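Members' Page, June

How I finally sorted out the thread order

Many of you asked at the last meeting how the Nollness group buys its thread now, so I promised to write it down for the newsletter. I am not a native speaker and I hope you will excuse a stiff sentence or two.

Until this spring each of us bought for herself. I went to the shop in town, paid the full price for each skein, and came home with two blues that were almost the same. Then Hanen, the wholesaler, wrote to us that they accept orders from small clubs if the order has one address and one payment. We tried it in the spring, and the June order was our second. It came to 421 skeins, shared between 13 members.

The ordering itself is simple. You get a form by e-mail, you fill in the color numbers and you send it back to me before the 7th of the month. Please write the numbers and not the names of the colors. "Light sand" is one thing in the Hanen catalog and a different thing in the Galtia catalog, and I had to telephone four members to ask which one they wanted. If you are not sure of a number, look at the paper band of your old skein before you throw it away.
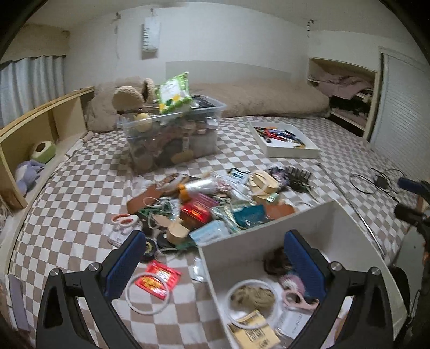 The harder part is what to do with the thread when it comes home. I used to keep everything in one big bag, and each time I wanted a needle I had to turn the whole bag out. Now I keep one project in one small box, and I put in only what this project needs. A white open box is enough, with the hoop, the scissors and the string together in it, and the printed packet too, so that the number is there when I must order again. My other things I spread on the bed once in a season, on a checkered blanket, and I decide what goes back to the common shelf. It takes me one evening with the radio on.

The common shelf is the second cupboard on the left in our meeting room. You may take from it freely, but please do not leave short ends there. Anything shorter than your arm is better for stuffing pincushions, and there is a jar for that on the window side.

Two small remarks about money. Hanen gives the lower price only when the whole order is paid at once, so I cannot send it while one payment is missing. And the linen from De Graaf is a separate order with a separate bill. I have seen both sums paid together two times now, and it gave me a long evening with the calculator.

The next form goes out after the summer break. If you would like to be on the list, write your e-mail address on the sheet beside the door, in large letters please.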